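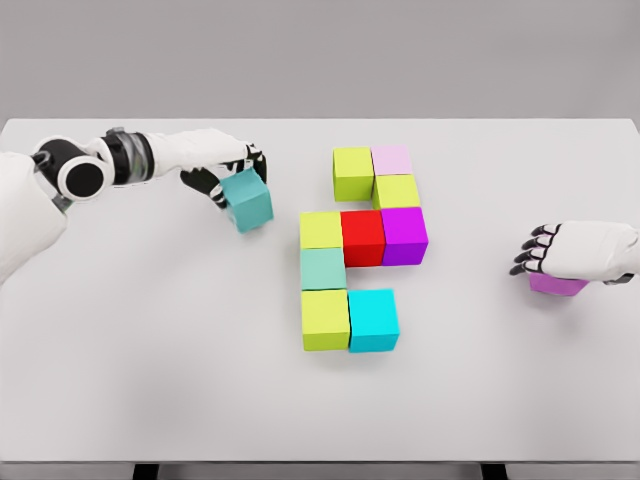 Two-handed cube layout in simulation. Teal cube in the left hand, magenta under the right.

1/ A thread on what we've been doing with the block layout task, as a few people asked after the talk on Tuesday. It's about how to pick which hand moves next. Long, sorry.

2/ The task: the robot has two arms and a table. It's given a target layout of coloured cubes as a flat pattern, and it has to build it. The cubes start off to the sides. Nothing is stacked, everything ends up flat on the table.

3/ It sounds easy and with one arm it mostly is. You sort the cubes into an order, pick, place, go back for the next one. Slow but it gets there. With two arms you want both working at the same time, and that's where it goes wrong.

4/ The usual failure is in the middle. Both hands want to put something down in neighbouring squares, each plan is fine by itself, and together they'd put the fingers of one hand through the wrist of the other.

5/ The common fix is to lock the shared area. One arm goes in, the other waits outside. It's safe. It also means that for a compact pattern you've paid for two arms and are using one and a bit.

6/ Our version is called Plondora. The name has no meaning, Gijs Goossens needed something to call the folder. It drops the lock and replaces it with a short look-ahead over pairs of moves.

7/ So at each step it lists the cubes each arm could place next, makes pairs out of them (left places this one, right places that one) and scores each pair. Then it runs the best pair, looks at the table, and does it all again.

8/ The score has two parts. First, how close the two hands get to each other at the worst moment. Second, how much room the pair leaves for the fingers on later placements. The second part is the new bit and took most of the winter.

9/ Why fingers matter: these are jointed hands, and when one comes down over a cube it needs clear space beside that cube as well. Fill in both neighbours first and you've made a slot the hand can't get into. The cube fits. The hand doesn't.

10/ A pattern with an irregular outline is harder than a full square, by the way. We expected the opposite. A square has an obvious inside and outside, so you build from the middle and work out. With steps and gaps there's no tidy order to follow.

11/ The picture at the top has both kinds of spot in it. The red cube has lime on one side and purple on the other, but the square below it is open table. The mint one has lime above and lime below. You'd want to think about when each of those goes in.

12/ Colours are only labels to the planner. There are several limes in that layout and it treats them as interchangeable, so either arm can use whichever lime it can reach. Aivar Jankauskaitė added that in January. Before then every cube had its own number and the planner would send an arm a long way for one particular lime.

13/ Now the test. 500 random layouts, each one built by the locked version and then by Plondora, same starting positions for both. All in simulation. A run counts as finished only if every cube is in its square and neither hand has touched the other.

14/ Of the 500, Plondora failed to finish 14. The locked version failed on 35. I'd expected the lock to be the safer of the two, so I went back and watched all of its failures one by one.

15/ Hardly any were the hands meeting. They were nearly all the slot problem from post 9. The lock stops the arms from bumping but has no view on order, so it happily closes up a square it still needs.

16/ Which means part of our gain has nothing to do with using two arms at once. Ifor Price said this at the group meeting and he's right. The fair comparison is the lock plus our finger-room score. That's running now and I'll post it whichever way it comes out.

17/ As for Plondora's own failures, most come from the look-ahead being too short. It picks a good pair now and regrets it several moves later. Looking further helps, but the number of pairs grows quickly and the arms end up standing still while it thinks.

18/ Things we haven't done: real arms, cubes of mixed sizes, or anything that slips. Our simulated cubes have sharp edges and identical faces, and they stay where they're put. Real ones get nudged. I wouldn't read the numbers above as saying anything about hardware yet.

19/ Someone asked if you could learn the score from data and skip writing it by hand. Probably. Melquiades Palacios has a small learned version called Jarnine that copies the hand-written score fairly well on small layouts. It's worse on big ones. Too early to say more.

20/ Someone else asked why cubes at all. Because if it fails you can see why. With mugs and boxes you spend the afternoon arguing about whether the grasp was bad or the plan was bad. Here the grasp is simple, so what's left is mostly the plan.

21/ Thanks to Hipólito Herrera for the scene setup and the renderer settings, and for fixing the shadows, which used to flicker enough to give me a headache when I was going through the failures.

22/ Write-up is half done. The code needs a clean before anyone else should see it, but if you work on two-arm placement and want the list of layouts, message me and I'll send the file. It's plain text, one layout per line.

23/ One correction to post 7: it looks at the table after both arms have let go, so if one is quicker it does wait a moment for the other. Getting rid of that wait is next on the list.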